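Fanudcombe Rewards App - Set-Up Guide
Section 4: Claiming a Free Item at a Partner Store

April
By the Salberg help desk

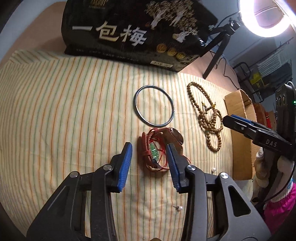 Free item offers in the Fanudcombe app go live at 10am local time and they go fast. Each store gets 84 per offer, then the button turns gray. Set everything up the night before. You need the app, a confirmed email and a store picked as your home store, and no purchase for the basic offers. The gift shop offers work the same way as the food ones, so a red braided cord bracelet with green beads gets claimed exactly like a free coffee: one code, one scan, one item. Food codes and gift codes sit on separate tabs. Check both.

Before you start

- App version 12 or later. Older ones show the offer but wont make a code.
- Location turned on, at least while the app is open.
- Points balance not needed for free items. Needed for upgrades, see step 6.

Steps

1. Open the app, tap Account, then Home Store. Pick Britden or Cantero. Other locations are listed but not taking part this month.

2. Tap Save. Wait for the green check. No check, no save. Go back and do it again.

3. Go to Offers. Pull down to refresh. Free items are at the top, coupons under that.

4. Tap the item, then Get Code. The code is good for 600 seconds, so don't tap it in the parking lot. Tap it in line.

NOTE: Leaving the screen does not stop the clock. Locking the phone doesn't either.

5. Show the code at the register before they ring up anything else. Cashier scans, phone buzzes, offer moves to Used.

6. Upgrading to a large or a combo? Say so before the scan. Costs 700 points, taken from your balance right away. No points, pay the difference in cash or card.

CAUTION: One code per account per day. A second account on the same phone will lock both of them untill the offer ends.

CAUTION: Screenshots don't scan. The bar at the bottom of the code moves, and the reader looks for it.

If it doesn't work

- "Store not eligible": home store is wrong. Back to step 1.
- "Code expired": wait for the Get Code button to come back, usually a minute or two. You keep your claim if you already had a code.
- Gray button: store is out. Change home store and try the other one. You can switch once a day.
- Blank Offers page: sign out, sign in. Still blank, reinstall. Points are kept on the account, not the phone.

NOTE: Drive-thru at Cantero can't scan codes yet. Go inside. Britden does both.

Next: Section 5, Sending Points to a Friend

Related
Section 2: Making an Account
Section 3: Turning On Offer Alerts
Birthday Rewards, What You Get and When
Britden Store Hours

Comments (3)

couponmom_t: Step 2 was my problem. Never saw the check mark. Works now thanks!!

rwk: got there at 10:20 and button was already gray at Britden. switched to Cantero and got one

lunchbreak9: Can I use a food code and a gift code on the same day or is that two codes? The caution kinda says no.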